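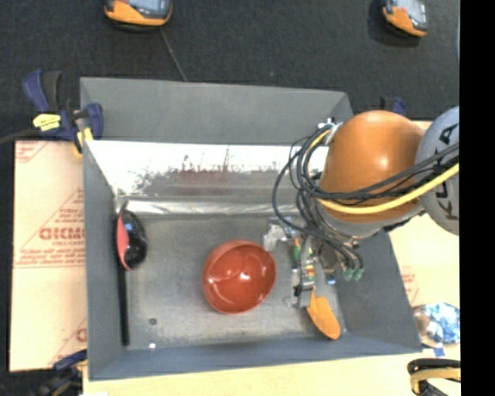
段ボールは本から詰めるな、絶対に腰をやるぞ、とエミリアーノ・アギーレ。昨日の夜中に届いたメール。もう遅い。本から詰めた。腰もやった。

2021年5月29日

朝、雨かと思ったら隣の室外機の音。引っ越しまでまだ間があると思っていたのに、来週にはもう6月。信じたくない。

湿布を貼って続き。左側だけ痛い。右に重心をかけて歩くと、今度は右の膝。とりあえず立ったままできる作業にする。食器棚の上の段。祖母の湯のみ、欠けているのを捨てるか捨てないかで長いこと手が止まる。結局、新聞紙にくるんで「台所・後まわし」の箱へ。この箱がいちばん先にいっぱいになった。後まわしばっかりだ。

新聞紙が足りない。取っていないのだから当然。下の階の奥さんが古いのをひと束くれた。くるみながら読む。将棋の欄、知らない町の朝市、ぬか床の塩加減。読むから進まない。わかっているのに読む。朝市の記事は切り抜いて手帳にはさんだ。行くあてはない。

10時すぎ、ミルラ引越便から電話。見積もりの確認。トラックの到着が16時になるかもしれないと言う。午前って言ってませんでしたっけ、と聞いたら、午前便は別料金ですと。聞いてない。いや、聞いたのかも。メモを探したら冷蔵庫の横に「午前=別」と自分の字で書いてあった。謝って切る。電話の人、やさしかった。余計にこたえる。

夕方着だと、向こうで荷ほどきが夜になる。カーテンがまだない。照明もない。前の部屋に越してきた晩も真っ暗で、懐中電灯をくわえて布団を出したのを思い出す。あのときは若かったし、腰もあった。

とりあえず当日の夜に要るものだけ別の袋に。シーツ、歯ブラシ、電球、はさみ、薬、ニャンダの皿と砂。はさみを入れてすぐ、ガムテーープを切るのにはさみを出す。また入れる。また出す。はさみ、もう一本買う。

ニャンダは空の箱に入ったまま出てこない。箱を組むたび、いちばん新しいのに移る。怒る気にもならず、ふたを半分開けたままにしておいた。昼のごはんにも出てこない。夕方になって急に台所で鳴く。さびしいのか、腹がへったのか。食べたらまた箱。

昼。そうめんをゆでようとして、鍋をもう詰めてしまったことに気づく。テープをはがすのもくやしい。コンビニへ。おにぎりと、なぜか水ようかん。ベランダで立って食べた。ここからの景色、川は見えないのに川のにおいだけする日がある。今日はした。あと何回、とか考えるのはやめる。

午後、新居の寸法をもう一度。エティエ荘の二階、台所の入口の幅がどうにも気になって、大家さんに電話して測ってもらった。62センチ。メジャーを持って冷蔵庫の前に立つ。通る。扉の取っ手の分まで入れても通る。ただし本棚がだめ。高さ148センチのほう、廊下で曲がれない気がする。図面に紙を切って置いてみる。紙は曲がるから参考にならない。そういうことは切ってから気づく。

本棚を手放すとすると、あの本は全部どこへ。というわけで本の箱をまた開ける。腰に悪い。エミリアーノの言うとおりだった、本は最後だ。学生のころの辞書、背がはずれている。ひらいたら押し花。誰の何の花だか覚えていない。茶色いだけの花。はさみ直して箱へ戻した。

売る本、残す本、あげる本。分けはじめたら、残す本の山だけ育つ。あげる本に入れた旅行記を、やっぱりと残す本に移す。それを繰り返すうちに日が傾く。売る本は結局、同じ小説が二冊あったうちの片方だけ。どうして二冊買ったんだろう。どちらにも同じところに線が引いてあった。

粗大ごみの受付に電話。つながらない。音楽をずっと聞かされる。やっとつながって、物干し台と扇風機を申しこむ。本棚はまだ言えず。保留。処理券はコンビニで買えますと言われて、さっき行ったのに、と思う。明日行く。忘れそう。手に書く。洗い物をして消えた。今ここに書いておく。処理券。

役所の転出届も。郵便の転送も。水道、ガス、電気。ガスは立ち会いがいる。ガスの人は何時に来るのか。鍵はいつ返すのか。管理会社のナキメントに問い合わせたら、退去の立ち会いは荷物が全部出たあとでお願いしますとのこと。トラックが16時なら、立ち会いは次の日だ。ということは次の日また戻ってくる。定期は切れている。ああ。

夜、壁の画びょうを抜いていく。抜いたあとの穴を指でなでる。暦のうしろだけ壁紙が白い。15年って、こういう色の差になるのか。写真を撮ろうと思って、電話が充電中。まあいいか。あとで撮る。

エミリアーノに返信。「本から詰めました。腰やりました」。すぐ返ってきて、「知ってた。風呂に入って寝ろ」。あの人は引っ越しのたびに皿を割っているくせに、こういうときだけえらそうだ。来月、向こうが片づいたら泊まりに来ると言う。布団がない。布団も要る。買い物のメモに足す。はさみ、布団、カーテン、電球。電球は袋に入れたんだった。消す。

風呂は沸かした。入浴剤を箱に入れてしまって、ただのお湯。それでも左の腰がだいぶゆるむ。風呂場の窓から下の道を帰ってくる人の声。この声も長いこと聞いてきた。どこの誰かは知らないまま。

もう寝る。明日は押入れ。押入れの奥はまだ見てもいない。天袋なんて何が入っているのか見当もつかなくて、こわい。ニャンダは本の箱のふたの上で寝ている。あれはもう閉めたことのする。処理券。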